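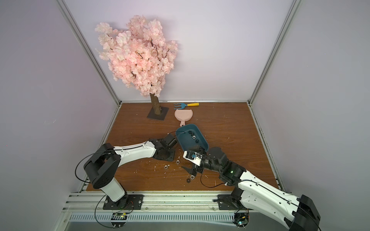
Do you have to know your threads before you start, came the first reply when we mentioned these jobs in our newsletter, or can you pick it up? You can pick it up! If you can tell a dark nut from a silvery one and you like a tidy tray, we can teach you the rest in a morning.

**Casual sorters and packers (2 positions), Henska Hire & Fixings, Nanberg**

Henska lends out display props and garden gear, and sells the small hardware that holds it all together. Over winter we took on the leftover stock from the old Carvalho store in Warside, and it's a beautiful muddle: hex nuts, washers, rubber rings, hand tools, artificial trees in full blossom, all in the same cartons. We're looking for two people who'd love getting it into order.

## What you'd be doing

- Sorting nuts and other small fixings into trays by size, thread and finish
- Checking threads and putting aside anything burred or rusty
- Bagging in lots of 500 or 1000, weighed and labelled
- Cleaning hand rakes and cultivators and pairing them with the right hire kit
- Fluffing and re-wiring silk blossom (fiddly, very satisfying, a bit hard on the fingertips)
- Sweeping down the bench between lots, crumbs and all

The first fortnight is mostly nuts. We sort dark finish and bright steel separately, and the bright ones go through the gauge a second time, so there's a fair bit of picking up, turning over and putting down again.

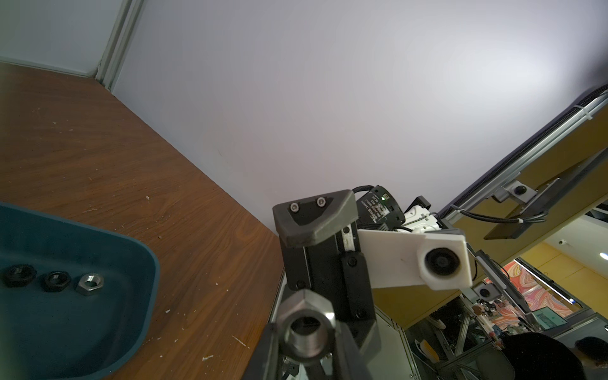
*Photo: Henska Hire & Fixings, Nanberg*

After that the work opens up. The cherry trees are our most borrowed prop and every one of them needs its base checked, its trunk wiped down and its canopy shaped before spring bookings start. You'll get to know the garden range too, and if you have opinions about how a kit should be laid out for a customer, we want to hear them. Our current shelf labels came from somebody on the packing bench and they're miles better than the old ones.

## You might suit this if you

- enjoy small, careful work and can keep your attention on it
- can stand or perch at a bench for a couple of hours at a stretch
- have decent close-up eyesight, with glasses or without
- will say so when a lot has been mixed up, even if it was you

Forklift tickets, retail experience and a trade background are all welcome and none are required.

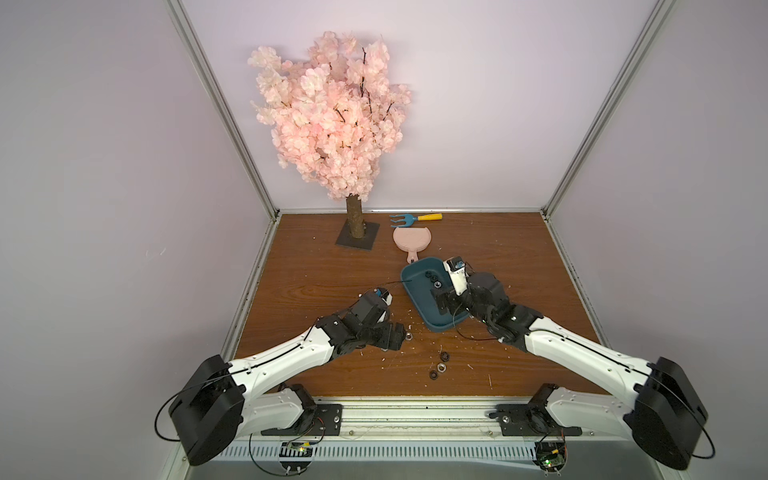 ## Pay and hours

$32 an hour, casual, paid weekly. Shifts run 9 am to 2.30 pm and you can do three or four a week. Street parking is easy before nine, and the Warside bus stops at the corner. Gloves, aprons and a very good kettle supplied.

## How to apply

Send us a few lines or leave a note at the Henska counter. A résumé is fine but a paragraph on something you've sorted, mended or put in order is better. Applications close at 5 pm Monday.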